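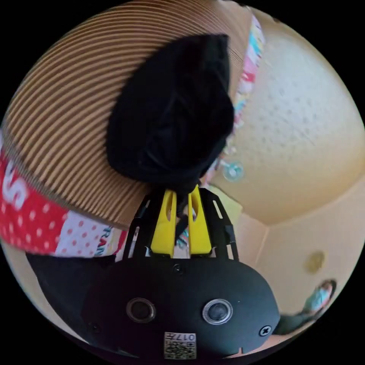 Why do so many people in Udcombe still dry their clothes outdoors when most of them own a dryer?

Mostly because they like the way it fits into their day, and because their parents did it. Saving money came up in our interviews too, but it was hardly ever the first thing anyone mentioned.

Introduction

Our group chose clotheslines as the topic for our community studies project after a long and fairly silly argument about whether towels feel better from the line or from the dryer. (We never settled it.) Once we started looking around town, though, we saw that there was more to write about than we had expected, and our teacher was kind enough to let us change our topic in the second week, even though we had already turned in a proposal about bus shelters.

Udcombe is a small town with a lot of older houses, and many of the backyards still have the heavy metal posts that were put in when the streets were first laid out. The newer neighborhood on the Drorby side is different. The yards are smaller there, and some of the streets have rules about what can be seen from the sidewalk. We wanted to know whether that made a difference to how people do their laundry, and what they think of it.

How we did the survey

We left a one-page survey in mailboxes in both neighborhoods in September, 770 copies altogether, with a drop-off box at the Gilani Laundromat, which was open late enough for people coming home from work. We got 652 back, which surprised us so much that we counted the pile twice. We also did 18 longer interviews, mostly on front porches and once in a garage while the owner was sorting socks.

The survey asked how often people dried clothes outside, what they would never hang up, and whether they had learned from somebody in the family. The last question was just an empty box that said "Anything else?" and we are very glad we left it in, because people wrote the most wonderful things there, sometimes going over onto the back of the page.

What people told us

In the older part of town, line drying is a habit more than a decision. One woman told us she hangs out the sheets before breakfast and would feel the day had started wrong if she didn't. A retired mail carrier said he used to be able to tell who had company staying from the number of pillowcases. Several people brought up the smell, and then had a hard time saying what the smell was – "like outside" was the best anyone could do, and we couldn't improve on it.

On the Drorby side, more people used folding racks, either on a porch or in a spare bathroom. Quite a few said they would like a real line but weren't sure it was allowed. When we read the rules for the streets in question, we found that they only talk about front yards, so some of these families could put up a line in back if they wanted to. We wrote this on a card and left it at the laundromat with the survey results.

There was strong feeling about clothespins. Wooden ones had the most loyal fans, but people who leave their pins out in the rain preferred plastic. Ondent Hardware sells both kinds, and the clerk at the counter let us know that the wooden ones go fastest in spring.

What we would do differently

We should have asked about pollen. Allergies came up in 3 of the interviews, and by then the surveys were already printed, so we have no numbers for it. We also wish we had talked to more renters, who often share a yard and have to work out whose turn it is. One building keeps a sign-up sheet by the back door, and we would have loved to write a whole section on that sheet alone.

Our survey form and the full list of "Anything else?" answers are in the appendix, with the addresses taken out.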